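Search this magazine Search Go

The Summer We Borrowed Our Toys

My daughter's bedroom floor disappeared sometime last spring. I know it was still there at her birthday, because I remember vacuuming it, and I remember thinking the carpet had held up pretty well. Then came the presents, and then the presents from the relatives who couldn't make it, and then my mother-in-law cleaned out her attic (bless her) and drove over with a trunk full of things my husband had played with in the eighties, including a fire station with a siren that still worked. It worked at five in the morning. It worked inside a closed cupboard with a quilt on top of it.

So when a woman in line at Georgiou, the bakery on our corner, told me she'd stopped buying toys and started checking them out like library books, I forgot all about my coffee order and made her tell me everything.

The place is called Plandura, and it's in the old shoe store in Istov, a town I had only ever driven through on my way to the lake. You pay $30 for the season. You get a card. You go in, your kid picks out four things, you carry them to the counter in a big canvas bag, and three weeks later you bring them back and do it all over again. I drove out there that same Thursday with two kids in the back seat and a granola bar for lunch.

I should say up front that I am not a minimalist. I like stuff! I have a drawer of ribbon. I have more mugs than any family of four could dirty in a week, and I'd fight you for most of them. I didn't go to Istov because I'd read a book about clean white rooms and wanted my life to look like one. I went because I had stepped on a plastic triceratops three nights in a row, and the third time I cried a little.

The shop still has the shoe store shelving, the slanted kind, so the puzzles are all tipped forward at you like loafers. There's a carpeted bench down the middle where people used to try things on, and that's where the parents end up. The kids don't need you at all in there. My son went straight to a marble run the size of a coffee table and I didn't hear from him again for most of an hour. My daughter went up and down every aisle with her hands behind her back like she was shopping for a car.

They have 1,000 toys on the shelves on any given day and another 3,000 in the back, and they rotate them with the seasons. Sand and water things come out in June. Anything with a lot of pieces has a card taped in the lid listing what's supposed to be in there, and you get a little strip of tape to close it up when you bring it home again. I was terrified of those cards. I had visions of myself on my stomach with a flashlight, looking for the smallest sheep from a farm set, and yes, that happened, the very first week. The sheep was in the butter dish. Somebody had made it a bed in there.

You're allowed to lose things, it turned out, within reason. The woman at the desk told me the first missing piece is on the house and after that it's fifty cents, and she said it in such a kind voice that I wanted to lose a piece just to pay her.

What I wasn't ready for was how different the kids would be about toys they didn't own. I'd expected fights over giving them back. There was one, a bad one, over a wooden cash register, and we had to pull over outside of Grulora (that's the next town up) so my daughter could finish grieving. We got ice cream. But mostly the going back was part of the fun, like returning something to a friend so you could borrow the next thing. They'd start talking about it days ahead. They'd negotiate. My son traded his fourth pick for first choice of car seat on the ride home, and I had to write it down so they'd both stick to it.

They also played with things longer. With four toys in the living room, a kid will use up every one. The marble run became a marble run, then a waterfall for dolls, then a way to deliver raisins. At home we had a bin with 18 cars in it, and I had never once seen more than two of them move.

I asked other parents on the bench about this, because I'm nosy and the bench is good for it. One mom told me her son only ever checks out the same garage. He's had it five times. He could own it twice over by now, she said, but he likes going to get it. A dad with twins said he'd sold the big plastic kitchen out of their dining room and they'd eaten at the table for the first time in two years. A grandmother who drives in from Grulora doesn't have a single toy in her house anymore except what she picks up on the way to get the kids, and she says she chooses things she wants to play with herself. She had a loom under her arm. I believed her completely.

It isn't all sunshine. The popular stuff goes fast, and if you get there late on a Saturday in July you're going to be looking at a lot of alphabet puzzles. Baby things get washed so often the colors go flat. Batteries are your problem. We had a talking globe that ran down halfway through its three weeks and spent the rest of them saying "Welcome to" and nothing else. And there's the drive, forty minutes each way for us, with the kids asking the whole time if a toy they saw in May will still be there. I've priced out the gas. I try not to think about the gas.

I also had to have a talk with the grandparents, and I put it off for weeks. How do you tell people who love your kids to please stop bringing them things? I practiced in the shower. In the end I just said we were trying something out for the summer, and could they maybe do a membership, or an outing, or a pie. My mother-in-law was quiet for a long time and then asked if she could come along on a pickup day. Well! She's been to Istov more often than I have now. She has opinions about the jigsaw section. She took the fire station back, too, and I hear she runs the siren herself when she misses them.

After a couple of months I got brave and started in on what we already had. I didn't throw it all out, I want to be clear, and I didn't do it while they slept. We sat on the (found!) carpet and sorted. I was braced for them to keep the flashy things and let the plain ones go, and they did the opposite. The light-up stuff went in the giveaway box with hardly a look. What they wanted to keep was the dress-up trunk, the train track, the paper and tape, and the blocks, which have been chewed by both of them and by a dog.

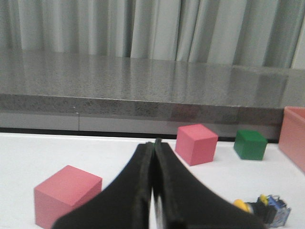
Wooden cubes on a white tabletop. Plain blocks were the one thing both kids refused to give up.

I've got a soft spot for blocks myself. My grandfather kept a coffee can of scraps under his workbench, and every visit I'd dump the can on the cement and build until somebody called us in to eat. There was no picture on the side to match. If it fell down, I got to build it again, and he'd look over his glasses and say "uh-oh" every time as if it was news. My kids do the "uh-oh" now. They never met him, so they must have gotten it from me.

If you want to try this and you don't have an Istov, call your regular library first. Ours had a shelf of puzzles and games behind the large-print mysteries that I'd walked past for years. Some churches and community centers keep a closet. And you can do it with two or three other families and some laundry baskets, which my sister is doing on her street. Tape the list in the lid. Pick a swap day and stick to it even when it rains, and take out anything your own kid would be heartbroken to see come home with a broken wheel. My sister learned that last one with a dump truck and a lot of tears, some of them hers.

We've renewed through the winter. The shop closes early once it gets dark, so we've moved our pickup to right after school, and the kids eat their snack in the car and argue about whether a pinball game counts as one pick or two (one, I checked). There's a puppet theater in my living room as I write this. It's enormous, it blocks the heating vent, and there's a show at six with a cover charge of one raisin. It goes back in nine days, and my son's already asked to be the one who carries the curtain.

Contact us | Subscriptions | Copyright, all rights reserved | Back to top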